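I keep old chip cans, the tall ones with a plastic lid. My wife says I keep too many. Below are the uses that stayed with us after some years in a small house in Lirkville, and a few that I gave up.

## Before the first use

The inside is always a bit greasy and salty. Do not put the can under the tap, the wall is cardboard and it becomes soft. I wipe with a dry paper towel, then with a cloth that is only a little damp with vinegar, and leave it open overnight. The lid can be washed normally with dish soap.

If the smell of onion or paprika stays, put in two spoons of baking soda, close, shake, and wait until Friday or whatever day you remember it again. 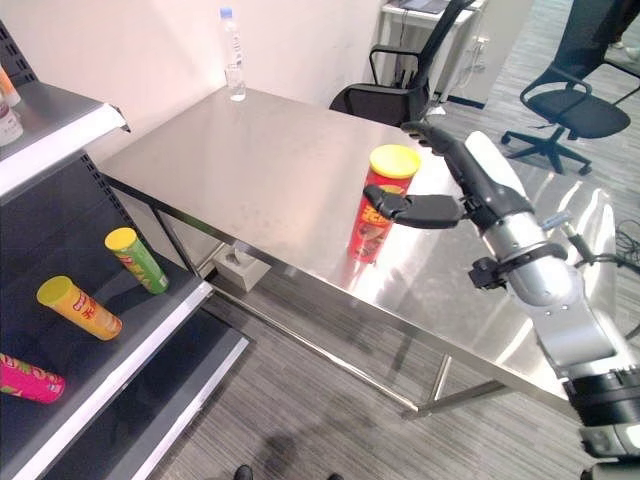
*Red can with its yellow lid on, standing on a steel table.*

## Spaghetti and other long things

Measure your spaghetti first. Mine fits with a little space above, but some brands are longer and the lid will not close. I write the cooking minutes on a strip of masking tape and stick it on the side. Other things that go in well:

- bamboo skewers, points down
- knitting needles
- candles for the table (not in a warm cupboard!)
- sandpaper, rolled with the rough side in

For loose rice or flour I don't recommend it. The lid is not tight enough for moths. We lost a whole can of semolina this way one December.

## Screws and nails

My neighbor Svatopluk Rusnák keeps his long screws in them, and he puts a disk of thin wood on the bottom so the points don't go through. I copied this. Do not fill to the top - a full can of screws is heavy and the bottom gives up. One third is enough.

## Storing them on a shelf

They roll. A can that falls over takes the next one with it, and then you have a whole row lying down. Nail a thin strip of wood along the front of the shelf, 10 mm high is enough, or put them in a shallow box. A bit of dry sand in the light ones helps also. 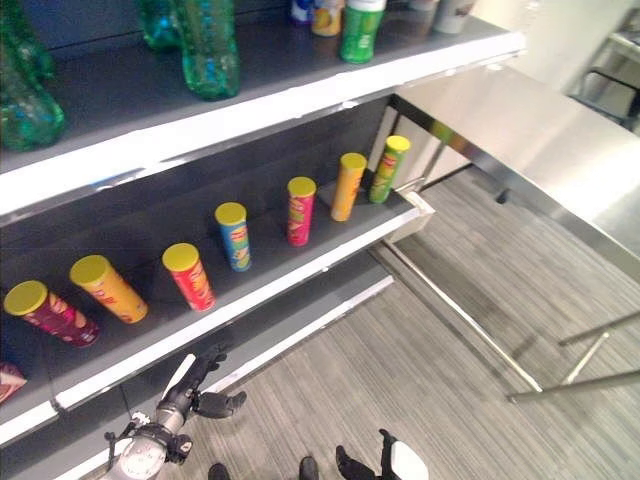
*Yellow lids on the middle shelf, some cans tipped over and a blue one upright.*

I sort by color: red for kitchen, blue for workshop, orange for sewing. Label the lid as well as the side if your shelf is low and you look from above.

## What I gave up

Baking bread in the can. The inside has a lining and I don't trust it in the oven. Use a real tin.

Umbrella holder. It was falling every time.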